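Stories > Short Fiction > The Key to the Side Door

Harvey Dhillon came to Patlow in April with two suitcases and a box of commentaries, and for the first week he could not get into the church by the side door. The key they had given him turned halfway and stopped. He walked around to the front each morning and let himself in there.

"You have to lift it," Adoración Cordero told him on Thursday. She was carrying altar linens over one arm. She took hold of the handle, pulled up hard, and the key went around. "Pastor Sebastian wanted to have it fixed. Then she left."

It was the first time anyone had said the name to him without lowering their voice.

Lilibeth Sebastian had served the church for 19 years. She had gone in the winter, on a Sunday, after reading a letter of four sentences from the pulpit. Harvey had seen the letter. It thanked them, gave her last day, asked for their prayers, and said she would not be answering questions. The denomination had sent Harvey to fill in until they called someone new. He had done this twice before, in Abella and in a town outside Trurkden, and both times the trouble had been money. He had asked the regional office what the trouble was in Patlow. They had said they hoped he would find out.

He preached to 70 people on his second Sunday. They sat toward the back and on the left. Afterward they shook his hand and said it was a good message, and most of them went straight to their cars.

Kenneth Estrella stayed. He was moderator of the church council, a tall man who sold farm insurance, and he waited by the coat rack until the others had gone.

"We'd like to get moving on the search," he said. "Some of us don't see why it should take a year."

"It might not."

"The last time it took four months."

"The last time was before Pastor Sebastian," Harvey said. "Did the one before her leave on good terms?"

Kenneth looked at the coat rack. "He died," he said.

"So that was different."

"I suppose it was."

Harvey set up a table in the fellowship hall on Tuesday and Wednesday afternoons and put a line in the bulletin saying that anyone who wanted to talk could come by. He made a pot of coffee each time. The first Tuesday he drank it himself and read. On Wednesday a man came in to ask if the boiler had been serviced. The week after that, Marites Sison came and sat down across from him with her purse on her lap.

She taught the older children's class and had a reputation for being hard to please. She did not want coffee.

"I'm not going to say anything against anyone," she said.

"All right."

"I just want to know if you're going to tell us we did something wrong."

"I don't know what you did," Harvey said.

She thought about that. Outside somebody was running a mower, and she waited until it had gone around to the far side of the building. 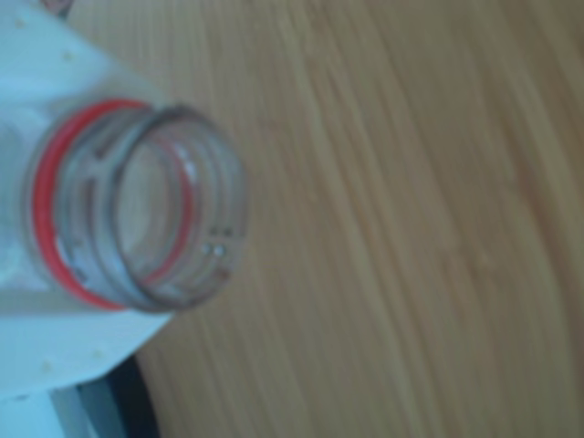

"Her husband was sick," Marites said. "Two years. You know that?"

"I knew he had died."

"She never missed a Sunday. She'd drive him up to the hospital in Sovel and drive back and do a wedding. We all said how wonderful she was. I said it. I wrote it in a card." She opened the purse and closed it again. "And then after the funeral she asked the council for three months off. Kenneth told her it was a bad time, with the roof. He wasn't ugly about it. They voted, and they gave her two weeks."

"Were you on the council?"

"Yes."

"How did you vote?"

"Two weeks," she said.

Harvey did not write anything down. He had learned not to bring a notebook to these talks. He asked if she had spoken to Lilibeth since, and she said no, she had driven past the house once and the lights were on and she had kept driving.

"What would you have said?"

"I don't know. I had a pie."

The mower came back around. When it was loud she sat with her hands on the purse, and when it was quiet again she stood up and said she had to get to the store before it closed.

The next council meeting ran late. Kenneth had typed an agenda with the search at the top. Harvey asked if they could begin with something else, and he asked each of them to say what they remembered about the vote in January. He said they could pass if they wanted to. The first two passed. Adoración said she remembered that it was snowing and that she had wanted to go home. Then Marites put both hands on the table and told it the way she had told it to him, without the pie.

Kenneth took off his glasses. "The roof was going to be a hundred thousand dollars," he said. "I want that understood."

"It is," Harvey said.

"I thought she'd argue. She always argued." He put the glasses back on. "She said thank you."

They did not get to the search that night. Somebody moved to adjourn, and then they stayed in their chairs for a while anyway, talking about the husband, who had sung bass and told long stories about trains.

Harvey locked up. He went out by the side door, pulled up on the handle, and turned the key. Marites was still in the parking lot, standing next to her car with the door open.

"Do you think she'd come to the door?" she asked.

"She might not."

"But I could go."

"You could go," he said.

She got in and started the car. At the road she sat with her signal on for longer than she needed to, and then she turned left, toward the Sebastian house.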